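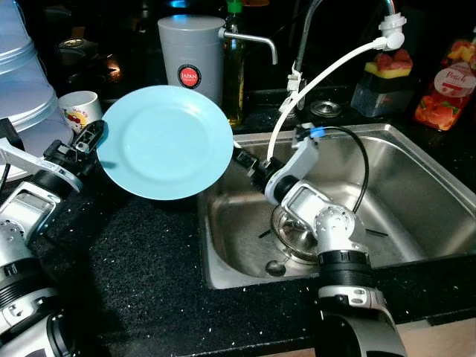

Gellgate Riverside Art Trail – progress report to the Yammine Fund
2026-06-25

Hello all,

I promised you a proper update before the summer got away from me, so here we go. The short version is that the trail is open as far as the old lock, people are walking it, and the mosaic under Tanner's Bridge is late. The longer version follows, and I've tried to put the awkward bits in with the nice ones.

Where we've got to

The stretch from Gristville station down to the lock is finished and has been open to the public since the spring. You can now get off the train, cross at the lights, go down the ramp and be beside the water without once having to walk along the ring road (if you ever did the old route, with the lorries, you'll know what a treat this is!). The handrail on the ramp was painted last and it's already had a touch-up where bikes were being leaned on it.

Four of the six artworks are in. The willow heron is the one everybody photographs, mostly from the footbridge, and I've had to ask the council to trim the elder on the near bank so that people stop climbing over the fence for a better view. The listening pipes took two goes to fix to the wall. The first set of brackets hummed when the wind came upstream, which some visitors told me they liked, but the flats opposite very much didn't, so we swapped them for ones with rubber pads and it's been quiet since.

The mosaic tunnel

This is the late one. We had hoped to have both walls tiled by now and we've only done the town side. When the contractors took the old render off the river side they found the brickwork behind it was damp right through, and you can't stick tiles to that and expect them to stay. It's been repointed and left to dry, and we'll test it again at the end of the summer. I now expect the tunnel to open in October. I'm sorry about that – I know it was the bit of the bid you were keenest on.

The good news is that the tiles themselves are all made. There are 438 of them, fired and boxed up in the store at Flistora, the old seed warehouse, and each has a number on the back that matches the wall plan. The lighting is bought as well. We went for the warmer lamps after trying both sorts in the tunnel one evening, and they make the blues look deeper and a bit greenish, like pond water with the sun on it.

Visitors

We ran guided walks through the opening weeks and 153 people came on them. I had guessed we'd get mainly locals, and we did at the start, but by the later walks there were plenty of day trippers who'd seen the poster on the train. The most common grumble by far was toilets. There are none between the station and the lock, and the café at the lock shuts at four. I've asked the café if they'd stay open later on summer weekends and they're thinking about it.

The second grumble was the map. It folds beautifully and it's too small to read. We printed 200 as a first run and I'd like to change it before we print any more: bigger type, the steps marked clearly, and the route for wheelchairs and pushchairs in its own colour. At the moment you have to turn the thing over to find out that the path behind the mill has steps at the far end, and by then you're usually at the mill.

Money

We're on budget for everything except the tunnel. The repointing has used up most of the contingency, and I've sent the invoice separately with the claim form. I'm not asking for more at this stage. What I would like is your agreement to move what's left in the signage line across to the reprinted map, as the fingerposts came in cheaper than the quote. Could you let me know either way before the next claim?

What's next

The last artwork, a long carved bench for the meadow at the Gellgate end, is being made now and should go in once the ground has been levelled. Before that we have to sort out the gate, which at present opens the wrong way and would bang straight into it. The landowner is happy for us to rehang it, and I'm waiting on the paperwork.

I'm also trying to get the trail on to the brown signs at the junction by the station. The form is with the highways office and I chase it every couple of weeks.

If any of you fancy coming to see it, give me a bit of warning and I'll walk you round. Bring shoes you don't mind getting muddy, as the path past the meadow is still bare earth until the gravel goes down.

With best wishes,
The Project Manager, Gellgate Riverside Art Trail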